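Stemovmont Snack Words, data card

Version of Oct 28, 2024
Maintained by Shanti Tiwari

This is a small word list about sweets and snacks, collected from speakers in the towns Skindia and Gurusia. It can be used for spelling tools, for language lessons, or only for reading.

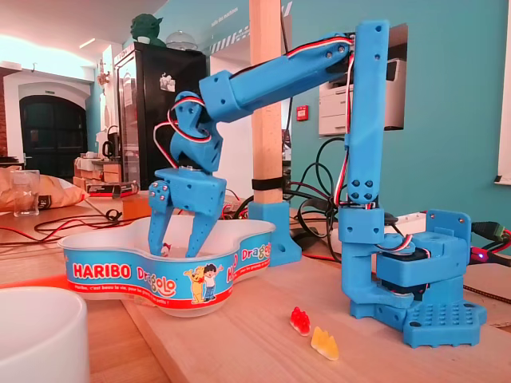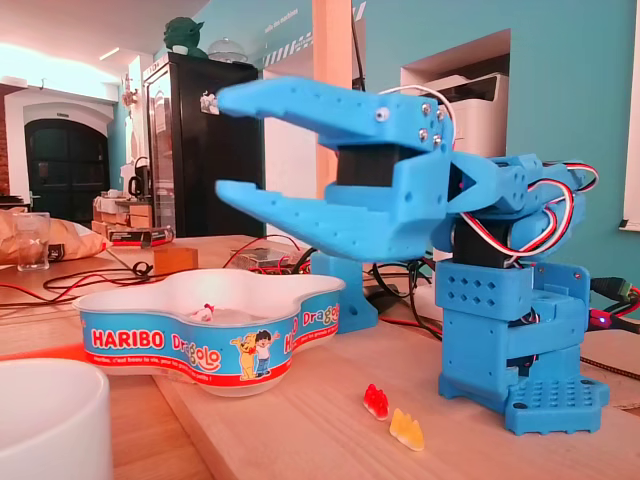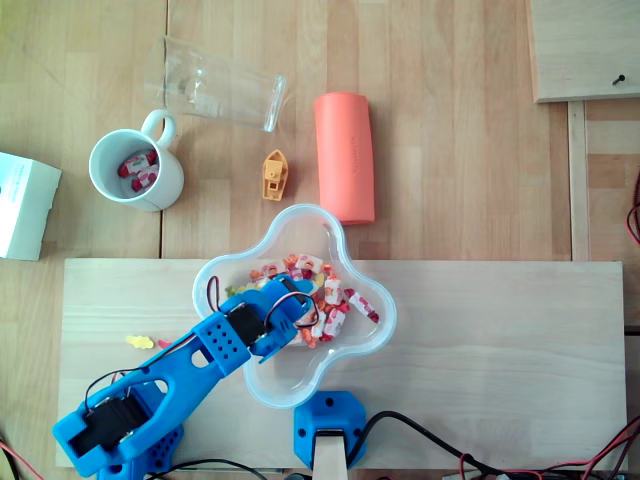

Light wooden tabletop, three views. Candy bowl in all three.

What is inside

The list has 600 entries. Each entry is one line in the file words.tsv, with four columns separated by tabs: the word, the town, the meaning in English, and a note. The note column is often empty. The encoding is UTF-8.

There are 37 entries for which the speakers did not agree on the meaning. I kept all the meanings, divided by a semicolon, and I did not choose between them.

How it was collected

I talked with 30 speakers, all of them adults. Most talks were made in May. I asked for names of sweets first and for salty snacks after, so the second part is weaker, people were already tired. The speakers agreed to publish the words but not their names or voices, and the recordings are deleted.

Known problems

The spelling in Gurusia is not fixed. Double consonants are written as the speaker wrote them.

17 words came from the older list of Meng and I could not confirm them with a living speaker. They have "M" in the note.

Brand names which became common words are included only when they are written with a small letter.

Please do not use the list to decide which town somebody comes from. Many families moved between the two, and the words moved too.

License

CC BY 4.0. Please cite as: Tiwari, S., Stemovmont Snack Words, 2024.

Corrections are welcome in the issue tracker. Please write the line number and the town.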